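News & Updates | Housewares

Gronon Opens Repair and Resale Counter at Kurkness Store

KURKNESS, November 11, 2024 – Housewares retailer Gronon has opened a repair and resale counter at its Kurkness store. Customers can bring in worn or unwanted kitchen and table items and either have them repaired or trade them for store credit.

The counter takes cookware, storage boxes, trays, small lamps and hand tools. Items do not need to have been bought at Gronon. Glassware with chips or cracks is not accepted, and neither is anything with a damaged power cord.

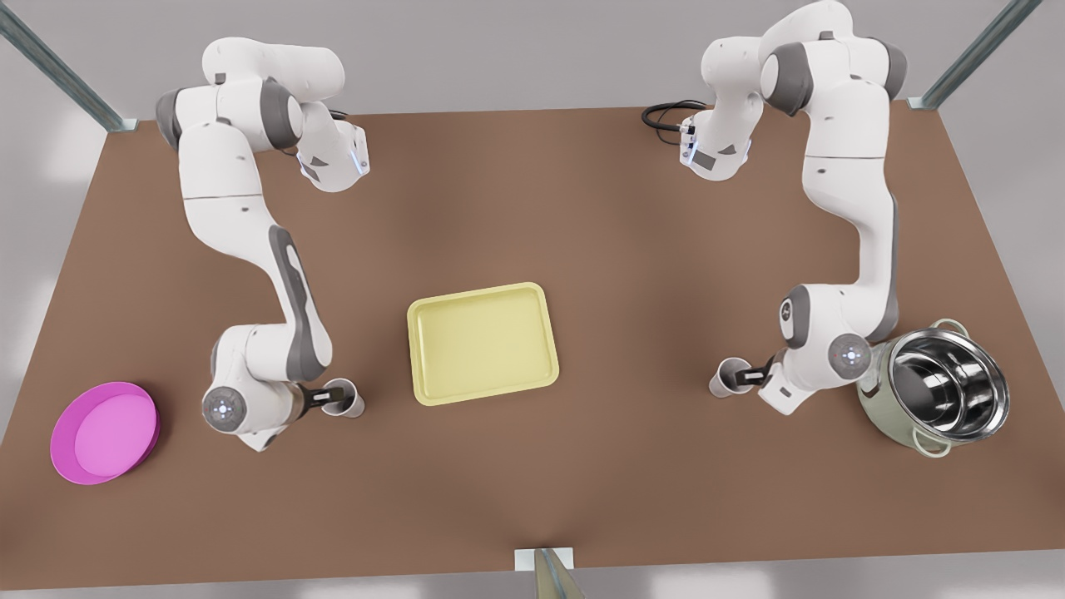
Five household objects on a brown tabletop.

"People kept asking our floor staff where they could get a pan handle replaced," said Shanthi Gazi, store manager at Kurkness. "We were sending them across town. Now they can leave it with us and pick it up the next week."

Gronon ran a trial of the service in April at its Weerakoon branch. Over the trial period the branch took in 800 items, most of them pans and storage boxes. Repairs start at $14, and customers are told the full price before any work begins. Store credit for traded items is capped at $40 per visit.

Repairs are carried out by Watlow, a local workshop owned by Đức Mạch. Watlow has added two part-time positions to handle the work and will collect items from the store on weekday mornings.

Items taken in trade are cleaned, checked and put on a separate shelf near the registers. Each one carries a tag with its price and any known marks or scratches. Resale items can be returned within 14 days with a receipt, the same as new stock.

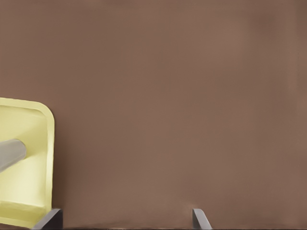 A pale yellow piece with a rounded corner and raised rim.

"Lids and trays are the hard part – they often come in without the other half," said Arif Sivakumar, who runs the resale shelf. "We keep them in a bin by size, and customers are welcome to look through it."

Gronon expects the Kurkness counter to handle around 2,000 items in its first year. A decision on other branches will be made after that.

The counter is open during regular store hours, except Sundays. No appointment is needed.

Media contact: Tharushi Paul, Gronon Communications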